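# Pruvel parallel grippers at the Plodstead open day

The Pruvel is a two-finger parallel gripper sold for small jointed arms. I had two sessions with it at the November open day in Plodstead, one in the morning for the talk and one after lunch when visitors could stand at the rail and ask for things to be repeated. The notes below cover the hardware, the wrist view and the Vudico control software. I paid nothing to attend and I am not a customer.

## What was on show

The main exhibit was a two-arm cell, with both arms mounted at the far side of one large table and reaching in towards the visitor. Each arm carried a black gripper. The presenters sell the gripper alone at 1,200 pounds, or as a pair with a Vudico licence for a price they would only quote by email. I have assumed the single price for this review.

The work surface was marked out in blue tape. Tape is a sensible choice for an open day: it goes down quickly, it can be moved, and it stands out against a plain surface. It also shows its age. From the wrist the strips read clearly enough, but one has a torn edge, the lines tilt slightly away from one another and there is a creased overlap at one of the crossings. Anyone planning to use such a grid for calibration should measure the cells as laid and enter those values. 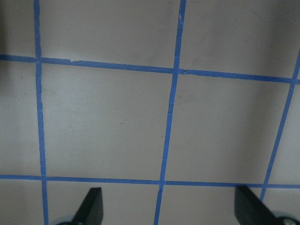
## Fingers and reach

The fingers are matte black and angular. The finish keeps glare out of the wrist view, a point on which the Gudeta gripper I used last year did badly. Finger changes need a hex key and the removal of 2 screws per side. I timed a presenter at 79 seconds for a full swap, including one dropped screw.

Quoted mass is 727 grams with cable. That is heavy for the class and will take a noticeable share of the payload on a light arm. The cable leaves the body in a loop with no strain relief that I could find, and on a cell running all day I would want a clip on the forearm.

Force is set in steps through the software. The steps are coarse at the lower end. When I asked for something between the first and second, the answer was that a finer scale is planned.

## Wrist view

Vudico shows the wrist camera in a panel beside the joint values, and the delay between the two was small enough that I stopped looking for it. The panel can be resized but not detached, an irritation on a single monitor.

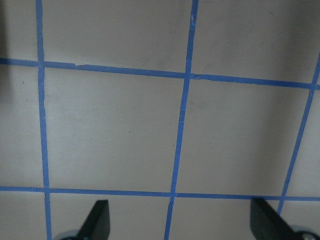
Vudico's alignment tool asks the operator to pick reference points by hand in the wrist view, then solves for the camera pose. It is quick, and the result is only as good as the points. With the fingers apart and a strip of tape running down between them, the operator has a usable centre guide, but the upper crossing is wrinkled where the tape overlaps, and I would not pick a corner there. The software accepts any point it is given and offers no warning about a poor fit. A residual figure is written to the log file — it ought to be on the screen.

Both finger ends stay in view at the bottom of the panel. I count this in the product's favour, as some wrist mounts leave the operator guessing where the tips are.

## The drawer task

The afternoon session centred on a small wooden cabinet. Pulling a drawer is a fair test for a parallel gripper. The handle is narrow, the load is sideways to the fingers, and the arm has to follow a straight line while holding on. Glossy varnish makes life harder for any vision system, although the presenters said this routine was taught by hand and did not depend on a depth image.

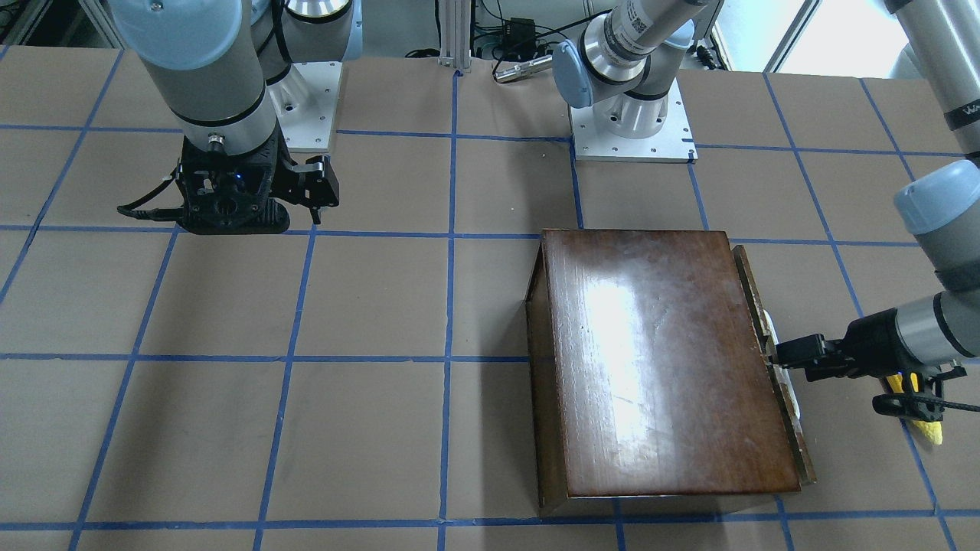 *Left arm on the drawer handle, right arm held just above the table.*

I would have liked to see the same routine with the cabinet turned a few degrees. The request was noted politely and the programme moved on. Until someone publishes that test, I would treat the drawer routine as a demonstration of grip and path following only.

## Noise and manners

The gripper makes a short whine on closing, audible at the rail but not unpleasant. The status light is small and blue. It could be brighter for use under strong daylight, and the manual does not say whether its colour can be changed.

## Verdict

**For:** dull finish, clear view of the fingertips, low delay in the video panel, acceptable finger changes.

**Against:** mass, unclipped cable, coarse low-force steps, fit error hidden in a log.

At 1,200 pounds the Pruvel is priced fairly for a teaching lab or a small development cell. For production I would wait for the finer force scale and ask for the paired price in writing. The Plodstead organisers expect to run the cell again in spring, with the Gudeta on the second arm.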